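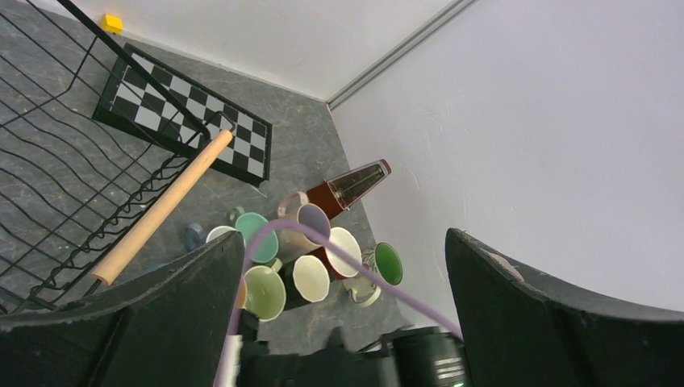
Print this page
E-mail this page

Submitting Music to Soker Records: Frequently Asked Questions

Who reviews submissions?

Lilibeth Bautista and Rui Cordeiro listen to everything that arrives. Tracks that pass the first listen go to Henrique Serrano, who decides on signings. Please do not write to Henrique directly. His mail goes into the same queue.

What kinds of music does the label release?

Hip-hop, instrumental beats, and indie records that sit near either one. We do not release dance singles or cover albums.

Do I need a manager or a lawyer to submit?

No. You will need someone to read the contract if we offer one. We do not recommend lawyers.

How many tracks should I send?

Send 3. If the songs belong to a finished album, send the ones you would play first to a stranger and note the full track count in your message. Whole albums are returned unheard.

What file format do you accept?

WAV or AIFF, 24-bit, at 44.1 or 48 kHz. MP3 is accepted for the first listen if the bit rate is 320 kbps. Do not send streaming links that expire. Name each file with the artist name first, then the title. Files called "final" or "master2" get separated from their messages and we cannot match them up again.

Do the tracks need to be mastered?

No. A clean mix with some headroom is preferred. If a limiter was used on the mix bus, send a version without it. Mhairi Jardine masters all label releases and will ask for unlimited mixes in any case.

Can I submit a song that contains samples?

Yes, if you list them. Give the original artist, the title, and the start and end time of the sample in your track. Uncleared samples do not rule out a submission, but a track cannot be scheduled until both the recording and the composition are cleared. Replayed parts still need clearance on the composition.

I made the song over a leased beat. Is that a problem?

Often. Most non-exclusive leases set a limit on streams or sales, and many forbid transfer to a label. Attach the lease as a PDF. If the producer is willing to sell exclusive rights, say so.

How are royalties split?

The standard deal is 50 percent of net receipts to the artist, paid twice a year, in May and November. Net receipts means income after distribution fees, mastering, and pressing. Advances are rare and are recouped from the artist's share. Balances under 50 dollars carry over to the next statement.

Do you take publishing?

No. Writers keep their publishing. Sofia Rocha handles song registration questions for signed artists only.

How long until I hear back?

Allow 44 days. If you have had no reply by then, send one follow-up with the original subject line.

Can I get feedback on a rejected track?

No.

Can I submit again?

Yes, with new material. A remix of a rejected song counts as the same song.

Related items

Plurkum: "Leitão" instrumentals now on cassette
Jirner tour dates
How to read your royalty statement
Split sheets: blank form and notes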